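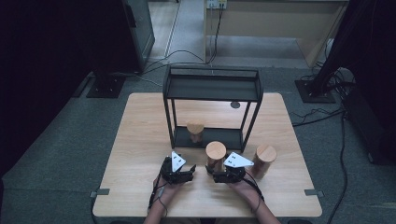
Our robotics club spent the afternoon of 22/09/2019 at the Camwood workshop, at the invitation of Manuela Sorrentino, who runs the student manipulation project there. I wrote this up for the members who couldn't make it. The drive was 61 kilometres each way and parking is behind the building, off the laneway.

Farhad Bagheri met us at the door and signed us in. The project has been going since August and is part of a second-year unit. Students hold a gripper in each hand and do a household or sorting job with them, over and over, and the recordings are used later to train a two-armed robot. They had logged 481 runs by the morning we visited.

## The cylinder task

The first station was a table with a small two-level black shelf and three wooden cylinders. The job is to move the cylinders between the tabletop and the shelf without knocking anything over. The white triangular plates on top of the grippers carry black dots, which Farhad said are used for tracking position.

Most of our members found the lower level harder than the top. You have to bring the jaws in between the legs of the shelf, and your wrist wants to turn the wrong way. Italo Barbieri had the best go of our group, mainly by slowing down.
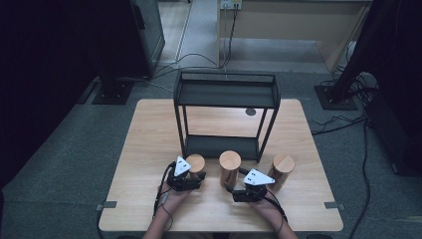 ## The jar task

After a break for tea we moved on to jars. These are glass with round wooden lids, and the grippers have to steady the jar and deal with the lid. Farhad's advice was to close the jaws just under the rim, where the lid overhangs the glass, and keep both sides level.

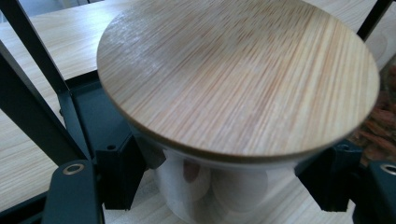 Annunziata Gentile asked how much of the work gets thrown out. The answer was 131 runs so far, mostly from the first fortnight, when people were rushing or letting go too early. Every run is watched back by a second student before it is kept. She also asked whether left-handers do it differently. They haven't looked at that yet, but Manuela wrote it down.

The lid takes some practice. You get no feel for it through the jaws, so you go by eye, and the overhead lights bounce off the wood at certain angles. I dropped it twice. Two of our juniors picked it up in a few minutes.

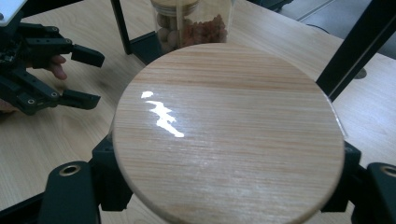 *Holding a wooden disc level in the jaws, with a jar of dried food behind.*

## Notes for our own club

- Manuela has offered us a second visit for up to 5 members – names to Italo, please.
- Farhad will send the parts list for the gripper jaws. We would need to print our own.
- Wear short sleeves or roll them up. Cables run along the wrists and loose cuffs get in the way.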